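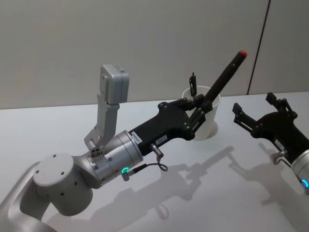
Two-arm tabletop cell at the Zostinico demonstration room, with a marker held above the cup.

Visit Report: Zostinico Demonstration Room, Hona

Purpose of visit
The Skomus Training Center is reviewing two-arm robot kits for its teaching laboratory. Zostinico invited the center to see its tabletop kit on a Monday morning in May. The visit was led by Ebenezer Addo, Laboratory Manager.

The kit as shown
The kit on offer consists of two arms with two-finger grippers, a wrist-mounted camera on a bracket, a control cabinet, and the supplier's teaching software, sold under the name So. The buyer provides the table. Zostinico asks for a flat, light-colored surface and a plain background for the first exercises, and its own room is set up that way.

Demonstration
The session dealt with picking and placing small objects. A marker with a red cap and a white plastic cup were used for the main exercise. Mr. Addo asked for the task to be taught from the beginning, and the supplier's engineer did so by guiding the arm by hand and saving each position. Teaching took 40 minutes, including questions. The sequence was then played back at reduced speed and again at the normal setting.

The second arm was used later in the morning for a handover exercise. Handover requires both arms to share one coordinate setup, and the calibration procedure for this was explained but not carried out. The center has asked for it in writing.

Wrist cabling was discussed at some length. Students will be moving these arms by hand all day, and connectors at the wrist and gripper are exposed to knocks. Zostinico offers a cable sleeve as an option. Mr. Addo recommends that it be included in any order.

Service and cost
The annual service plan is quoted at $3,000 and covers one site visit, software updates, and telephone support. Replacement finger pads are $80 per set. On-site training is charged at $200 per person. Shipping to Hona is included; installation is not.

Points outstanding
Written calibration procedure for two-arm work.
Lead time for a replacement gripper.
Whether the So license covers classroom computers as well as the control cabinet.

Recommendation
The center should request a loan unit for one term before a purchase decision is made.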